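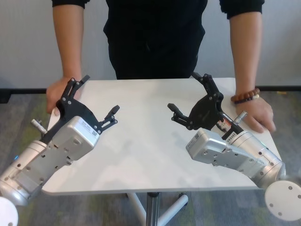

Figure 4.1 Leaning slightly forward, with both hands resting on a tabletop.

Chapter 4
The Height of Work

Before you read
Go to the place in your home where food is prepared and stand in front of it as if you were going to cut bread. Let your upper arms hang down and bend your elbows. Notice how far the surface is below your hands. Then do the same at the place where you wash dishes. In most homes the two distances are different, although the two surfaces look like one line along the wall. Write down both distances, and also the height of the person who uses the kitchen most. You will need these notes in the exercises at the end of the chapter.

Key terms in this chapter: working height, surface height, elbow height, reach zone, knee space, toe space, adjustable support.

4.1 Why one height became normal

In the previous chapter we looked at the floor plan, that is, at the room seen from the ceiling. A floor plan tells us if two people can pass each other and if a door can open fully. It tells us nothing about heights. Many beginners finish a plan which is very good on paper and only later discover that the person who must work in the room will bend her back for a large part of the day.

For a long time the height of a surface was decided by the carpenter and the customer together. The carpenter came to the house, the customer stood beside the wall, and a mark was made. Older kitchens in the Teston area still show this habit. When two neighboring houses were surveyed for this book, built by the same family workshop, the benches had clearly different heights, and the older residents could still tell us whose grandmother each one was made for.

This changed when cupboards started to be made in factories. A factory needs to know the height before it knows the customer. The side panels are cut in large numbers, the doors must fit the side panels, and the stove must fit between two cupboards without a step. The Duvon works, which supplied many apartment buildings in our region, chose a surface height of 845 millimeters and kept it in its catalogs for a whole generation. Builders liked it, because they could order the cupboards before the apartments were sold. Other makers followed, and after some years people spoke about this height as if it came from nature.

It is important to be fair to the factory. A common height made kitchens cheaper, and families who before had only a table and a basin could now have drawers and a place for the pots. The problem is a different one. A height that was chosen for good reasons of production was later taken as a rule about the human body, and it was copied into offices, school workshops and laundries where the work is not the same.

In the Cillen housing survey residents were asked which part of the apartment made them most tired. The survey received over 3672 answers. The sink was named more often than the stairs. We come back to this result in section 4.4, where we look at wet work. For now, please keep in mind that the sink and the surface beside it had the same height in nearly all of these apartments, and that very few residents complained about the surface.

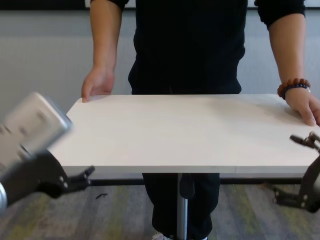 4.2 SURFACE HEIGHT AND WORKING HEIGHT

The reader must learn to separate two expressions which in daily speech are often mixed. The surface height is the distance from the floor to the top of the table, bench or counter. The working height is the distance from the floor to the place where the hands do the work. Sometimes they are almost the same, for example when we fold a thin shirt. Very often they are not.

Let us take three kitchen tasks. When we roll dough, the hands are a little above the surface and push downward, and the weight of the upper body helps. When we stir a tall pot, the pot itself may be 200 millimeters high, and the hand holding the spoon is even higher. When we wash a plate, the hands are inside the basin and therefore below the surface. One cook can do all three tasks in a quarter of an hour, at one surface height, with three working heights.

From this follows the first rule of this chapter: choose the working height first, and calculate the surface height from it. The working height depends on the body of the user and on the kind of task. The surface height depends on the working height and on the size of the thing that is placed on the surface.

The body measure we use is the elbow height. The user stands straight, in the shoes that are normally worn for the work, with the upper arm hanging down and the forearm level. The distance from the floor to the underside of the elbow is taken. Do not ask the user to give you this measure by telephone. People know how tall they are, but hardly anyone knows the height of their own elbow, and two people of the same height can have quite different elbows.

For the kind of task we use three groups.

Fine work. The eyes must be near the hands, as in writing labels, sewing a button or repairing a watch. The working height lies above the elbow, and the forearms should have some support.

Light work. The hands move freely and need little force, as in sorting mail, making a salad or packing small parcels. The working height lies slightly below the elbow.

Heavy work. The hands press or push down, as in kneading, ironing thick cloth or planing a board. The working height lies clearly below the elbow, for many users 100 millimeters or more, so that the arms can be nearly straight.

These groups are not exact, and a good planner will ask questions before deciding. A tailor cuts cloth, which is heavy work when the cloth is thick, and a few minutes later makes small stitches. In such a case it is better to have two places than one place in the middle. The middle height is a typical beginner's solution – it looks just on the drawing, but it is wrong for both tasks.

Standing and sitting

Until now we have spoken about a user who stands. If the same person sits down, the elbow comes lower, but the distance between the elbow and the working height should stay as it was. This gives us two possibilities. We can make a lower surface with a normal chair, or we can keep the high surface and use a high stool with a foot support. The second solution lets the user change between standing and sitting during the day, and for this reason it is often preferred in workshops and at reception desks.

The seated user needs knee space under the surface. It is surprising how often this is forgotten. A drawer directly under the top, a thick frame, or a crossbar between the legs can each take away the space that the knees need. The standing user needs toe space at the floor. Without toe space the feet stay too far back, the body leans forward, and the benefit of a correct height is partly lost.

Several users, one surface

In a family home or a public building the surface rarely belongs to one person. The teaching kitchen of the MacRitchie adult school is a useful case. The students there are of all ages, and some of them cook while sitting in a wheelchair. The first plan had one long counter at the factory height. The teachers asked for a change, and in the second plan the counter was divided into three parts: one low and open below, one at the common height, and one higher part near the window for the tallest students. The higher part was also used for decorating cakes, a use which the planners had not thought of.
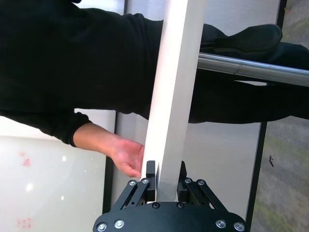

The school paid more for this counter than for the long one, and it lost some storage, because the low part has no cupboards under it. A planner should say this openly to the client at the first meeting. A divided counter also collects dirt at the steps between the parts, and the steps must be closed with a smooth strip. On the other side, the teachers reported that the students chose their place without being told, and that they changed it according to the dish of the day.

When the room is too small to be divided, there are simpler ways. A thick cutting board raises the working height for a tall user. A firm, wide platform on the floor raises a short user, but it must cover the whole standing place, or somebody will step off the side of it. A rack in the basin brings the plates up. For tables, the planner can specify legs with an adjustable support. Check then how the adjustment is made. If it needs a tool and two people, it will be done once, on the day of delivery, and the table will in practice be a fixed one.

Please remember also that the floor is part of the system. Older floors are seldom level, and a long counter which is level at its top can have a noticeably different height at its two ends. Measure from the floor at both ends and write both numbers on the drawing.

Exercises

1. Use your notes from the beginning of the chapter. For each of the two places, decide to which group of work the task belongs, and say if the surface is too high, too low or suitable for the main user.

2. A bakery wants one table for kneading bread and for writing names on cakes. Make two proposals, one with a single table and one with two tables, and list what the bakery gains and loses with each.

3. Look for a table in your school or office at which people both stand and sit. Describe what is under the top, and explain how it affects the person who is sitting.

4. Ask two people of nearly the same height to let you measure their elbow height with shoes. Compare the results, and write a short note to a client explaining why you wish to measure at the home.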